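Gastodham releases Loltow 2, planning software for two-arm cloth handling

SKETSTEAD, 16/02/2018 - Gastodham today released Loltow 2, a new version of its motion planning software for pairs of robot arms that work with fabric. It is available to all current license holders at no extra charge.

Loltow 2 plans both arms as a single system. In the first version each arm had its own planner, and a separate check looked for collisions between them. The new planner also takes into account the cloth held between the grippers. It limits how far apart the arms may move and slows them when the estimated tension rises.

The perception module has been rewritten as well. It looks for edges and corners in a crumpled item and ranks them as grasp points. Users can see the ranking in the operator view and change the weights without restarting the controller.

Gastodham tested the release on 2,940 recorded lift attempts. The new planner found a valid two-arm path in 1,614 cases that the first version had rejected. Planning time is now capped at 200 milliseconds per request, and the cap can be changed in the settings file.

"Dark fabric was the complaint we heard most," said Tania Cassim, head of software at Gastodham. "Folds are hard to pick out on a black item. We spent most of the work on perception there, and there is still more to do." 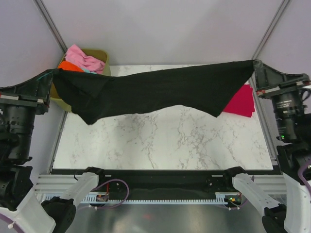

Two arms hold a black cloth above the tabletop of a workcell, with more items in the bin behind it.

Haldane, which makes sorting equipment for commercial laundries, has used a preview build since October. "We moved our scripts over without rewriting them," said Sheena Menzies, controls engineer at Haldane. "The log viewer is the part my team opens every day."

Configuration files from the first version can be imported. Custom grasp filters need to be recompiled. Release notes and the installer are on the Gastodham customer portal.

About Gastodham
Gastodham develops planning and perception software for robots that handle soft goods. The company is based in Sketstead.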